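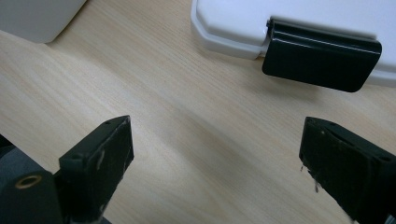
Marchuk 2.4: grasp planning for lids, latches and flaps

Small hinged parts are hard on a planner. A glossy black latch on a white container gives you bright streaks, a dark shadow underneath and very little to grab. Marchuk was written for exactly this kind of work, and we love how far it has come!

Load wrist-camera footage from a hand-held gripper and Marchuk fits the hinge axis, proposes contact points for both fingers and ranks the approaches. You can drag any of them around in the viewer – the planner re-solves as you go.

What's new in 2.4
Hinge fitting from a single clip
Scuffed or worn fingertips handled in the finger mask
Shadow filter for pale tabletops and wood grain
Export to Falance and Clovow controllers

Specs
Latch and lid models included: 294
Median plan time: 53 ms on a laptop CPU
Python and C++ bindings
Runs offline

Marchuk comes with a Kindik seat license, and updates are free for the first year. The March release adds drawer pulls (a big request from our users). Sample projects are in the Downloads tab, along with the calibration sheet.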